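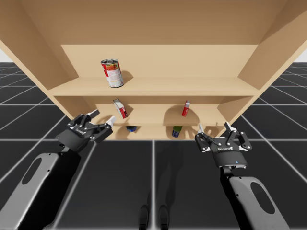 Wax room notebook, Bitthorpe ski club
Entered by Impi Valtonen, 24 August 2023

Came in early to get the roller ski bearings done before the kids turned up, and of course the kids turned up early too, so half of this was written with someone leaning on the bench asking when there will be snow. (Not for a good while, my dears!)

Finished the cleaning on the combined team's classic skis. The pair Lenni Oksanen raced on last winter had old klister packed into the groove right behind the heel, and it took me far longer than I'd like to admit. I used the plastic scraper first, then a little base cleaner on a rag, then left them standing for 20 minutes before brushing. They look lovely now. I'd still like Esko to check the camber, as I think the left one has gone a bit soft, but my hands are not as good a judge as his.

Glide test on the roller loop, new wheels against old. Esko Lappalainen and Saimi Sjöberg both rolled from the mark by the gate with no poling. Saimi got 17 yards farther on the new set, Esko hardly any difference at all, and we had a long and very friendly argument about tire wear, body weight and the wind coming up from Prillwood. My own view is that one run each doesn't tell us much. We'll do it again on a still evening and swap skis between them, which we should have thought of the first time.
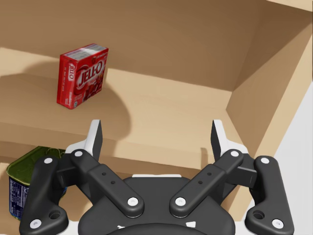

Upper shelf, Jell-O box.

Alpine side: the slalom edges are all at 88 now except the Heinonen pair, which came back from the shop at something else entirely and will need doing over. Please don't lend those out! Raimo Koivisto has the file guide at home and promises to bring it back in September, along with the good vise pads.

Also put storage wax on 30 pairs, thick and left unscraped. If you take one down for any reason, put the strap back on at the tip as well as the tail, or the bases rub together and I get cross. 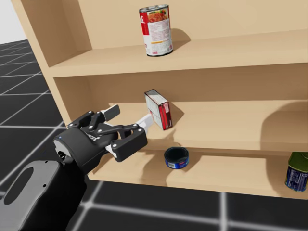 Can the jumping skis be stored with the same wax as the cross-country ones?
The soft storage wax is fine for both, as long as the iron is kept moving and the jumping bases are brushed clean first.

Still to do: order fiberlene, find the lid for the brush box, ask Raimo about the vise pads again.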